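Bench notebook, finishing room
June, entry started 4:36 pm
By Sewwandi Biswas

Paint adhesion on small wooden blocks, continued from the previous page.

The Stullilari order is still held up by the red. Blue passes the tape pull on every face. Red passes on the side grain and lifts on the end grain, mostly at the corners, in flakes small enough to miss without a side light. So-yul thinks the primer is soaking in before it can form a film. I think the sanding is too fine. Both can be tested with what we have.

Setup. Offcuts from the same board as the order, end grain marked in pencil before priming. Half sanded to 120 grit, half taken on to 220. Cament primer, 2 coats on one set and a single coat on the other. Color coat brushed, same batch, same person (me). Drying rack by the north wall, window shut. Room held at 68 F overnight, logged on the card.

Tape pull after 36 hours, cross-cut first, tape pressed down with the back of a spoon and pulled at a low angle.

Results:
120 grit, double primer: no lift.
120 grit, single primer: slight lift at corners.
220 grit, double primer: slight lift at corners.
220 grit, single primer: lift along the full cut, same as the returned pieces.

So both of us have part of it. The second primer coat and the coarser grit each help, and neither is enough alone. The job sheet calls for 220 and a single coat. It was copied from the Tanasarn job, which was beech and had a clear finish.

Rub test with a damp white cloth, 200 strokes under the small weight: no color on the cloth from any sample. The pigment is fine. Leave the color coat as it is.

Gloss is uneven on the brushed pieces. Bistham asked for matte and what we have is matte, but slightly grainy, and it reads lighter on the top faces under the ceiling lamps. I would accept it. So-yul would strain the paint first — cheap to try, so the next batch gets strained.

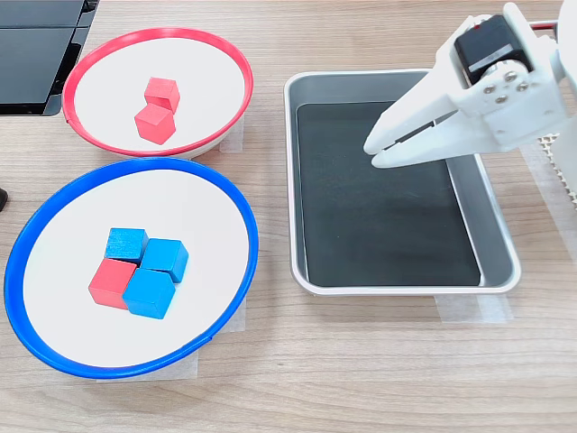
Red cubes, matte finish, in the red-rimmed bowl.

Changes to the job sheet:
Sand to 120, stop there. Break the corners by hand.
Prime twice, light scuff between coats.
Wait 4 hours between primer coats. The can says less, but the end grain still felt cool at the shorter time.
Strain red before use.

Open: whether the second primer coat closes up the drilled holes on the bead blanks. Need the pin gauge back from So-yul Myung before that can be checked. Also low on tape, same width as before please, the narrow roll gives different numbers.

Last updated: June, 5:20 pm, S.B.

Recent entries
Drying rack spacing and drip marks
Tanasarn beech, clear coat notes
Blue batch, tape pull results
Brush cleaning, water-based primer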